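We use cookies to keep you signed in and to remember your display settings. Accept / Manage

Bench notebook, manipulation cell
March, entry by Elisa Russo

Gripper comparison, continued. Same arm, same controller, same wrist camera. Only the end effector changes between blocks. Candidates are the Astano parallel-jaw unit and the Hevon two-finger linkage unit. The Oravec is still out with the stripped coupling and I am not waiting for it.

Task is the bowl pick: small metal part at the bottom of a dark round bowl, bowl on the white table, no fixture holding it. Fingers open on approach, descend inside the rim, close, lift clear, hold. Then the same thing again with the bowl shifted.

Started 9:40. Homed the arm, ran the tool change routine, loaded the Hevon payload file. Mass was still set to the Astano value from the last block, so the first few moves sagged at low speed and the controller threw a path deviation warning. Corrected and restarted the block. Runs before the correction are marked void in the log. Please check the payload file after every swap. The routine does not do it for you, whatever the menu text says.

Linkage geometry: the pads on the Hevon travel on an arc as they close, so the tip drops during the last part of the stroke. With the approach height from the Astano program the pads touch the bottom of the bowl before they reach the part. Force limit trips, arm retracts, run counted as a fail. Raised the final approach by 2 mm and the trips stopped. Alcides thinks this should be compensated in the controller as a function of finger opening and he is right, but that needs the kinematics table from the supplier and we have only the drawing. Leaving the fixed offset in for this block.

Rim clearance is the other problem. Fully open, the Hevon fingers do not fit inside the bowl, so I preshape to a partial opening before descent. The Astano needed no preshape. That costs time per cycle and adds one more thing to get wrong if the bowl estimate is off sideways. Two contacts with the rim this morning, both with the bowl at the far position. The bowl slid and the part stayed inside. Counted as fails.

Camera. Exposure on auto is useless here. The table is white and takes up most of the view, so the interior of the bowl goes to black and the part shows up as a few bright pixels or not at all. Fixed exposure is better. Precious set up a small region for metering inside the expected bowl position and that worked at the near position only. Went back to fixed. Stored as frame set 1114, with the notes on gain in the same folder.

The detector (Clollix build, unchanged from last block) finds the bowl every time and finds the part most of the time. When it misses the part it returns the center of the bowl instead, with a confidence that looks normal. I don't like this. Asked Silvia whether we can get a separate flag for the fallback. She says it exists internally and is dropped at the interface.

Close speed: tried 300 ms from preshape to contact, then slower. At the fast setting the first pad to arrive pushes the part up the wall of the bowl and the second pad closes over nothing. Slower close fixes most of it. The Astano shows the same effect but less, I assume from the thinner tips. Could be the pad surface instead, not separated yet.

Cable: the thin black one on the underside of the wrist needs more slack for the rotated approach. At 235 degrees on the last joint it goes tight. Limited the joint in software for now. Fernanda to reroute before anyone removes the limit.

Interim view, not for the report: Astano is easier for this task. Hevon grips better once it has hold of the part, no drops during the hold in the valid runs. If the rim clearance can be solved with narrower pads I would take the Hevon. Pads to be drawn up, Alcides has the old file.

Open items
- payload check written into the tool change routine
- fallback flag from detector exposed at the interface
- repeat far position with preshape reduced
- weigh the part, the value in the sheet looks like a copy of the old one
- cable

Stopped 16:20. Arm parked, Hevon left mounted.
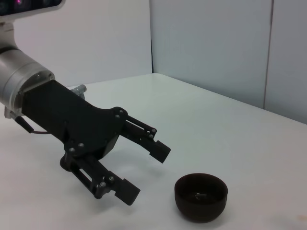 Does the 2 mm offset carry over when the Astano goes back on?

It should be removed. The offset only corrects for the arc of the Hevon pads, and the Astano jaws close in a straight line, so with the offset left in they would close too high on the part. Load the original Astano program along with its payload file.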